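Lunden Cricket Club
General meeting, Monday, January 6, 2025

Chair: Kanako Takagi
Attendance: 27 members. Quorum met.

1. Previous minutes
Accepted with one correction – the sightscreen quote was from Fimico, not Wellus.

2. Alcohol at home games
Two complaints were received over drinking on the eastern bank. Moved that spectators may no longer bring their own alcohol and that bar sales stop at the tea break. K. Takagi asked that the visitors' club be told in writing. Carried, 12 against.

3. Nets
Wellus has quoted $300 to patch the second net. Approved. Replacement held over to March.

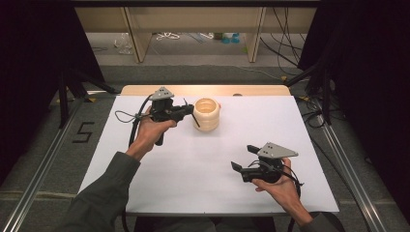 4. Junior fees
To stay at $165 for the season. Families paying for a second child may pay in two parts.

5. Other business
Covers to be put on by the home side on Friday nights – roster on the clubroom door.

Meeting closed 8.40 pm. Next meeting in March, date to be advised.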